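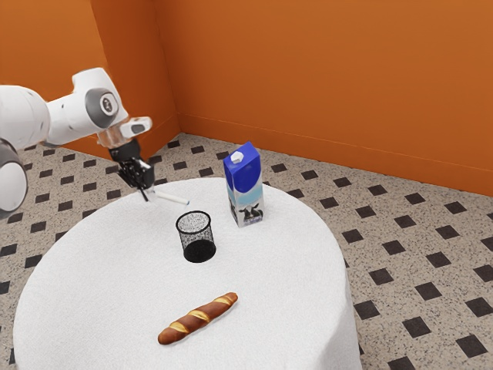
Function room and kitchen: monthly check

Site: Bailly House, Uvham
Checked by: Killian Hoarau
Month: August 2025
Last check: May

1. Round tables
Legs locked and level. Table 7 rocks when leaned on; one foot is missing its rubber cap. Replacement caps ordered from Bravico. Do not use it for hot drinks until fitted.
Result: action needed

2. Tablecloths
Hems should clear the floor on all sides. Two of the long cloths trail near the door and are a trip risk. Swap them for the shorter set and send the long ones to be taken up.
Result: action needed

3. Chairs
Stacks no higher than the line marked on the wall. Found at the correct height. One split seat removed and labelled for disposal.
Result: pass

4. Fire exits
Both doors open fully from inside with one push. Outer path clear. The bin store gate was propped open again with a brick. Brick taken away, reminder put on the staff board.
Result: pass with comment

5. Extinguishers
Pins and seals in place, gauges in the green. The one by the servery has been used as a coat hook and the bracket is coming loose. Two longer screws needed.
Result: action needed

6. Emergency lighting
Test switch held, all fittings came on. The fitting over the stairs is dimmer than the others. Ask Dondis to look at the battery on their next visit.
Result: pass with comment

7. Sockets and leads
No scorching or cracked plates. The urn lead has tape round it near the plug. Urn taken out of use. Tape is not a repair. The spare urn is in the top cupboard and has an in-date test label.
Result: fail, item removed

8. Hot water
Kitchen tap off, ran clear. Warning sign above the hand basin is faded and needs reprinting.
Result: pass with comment

9. First aid box
Plasters low, eye wash out of date. Burn dressings fine. Accident book has no new entries since the last check.
Result: action needed

Carried over from May: loose stair nosing, third step. Glued and screwed, now firm. Closed.

Signed: K. Hoarau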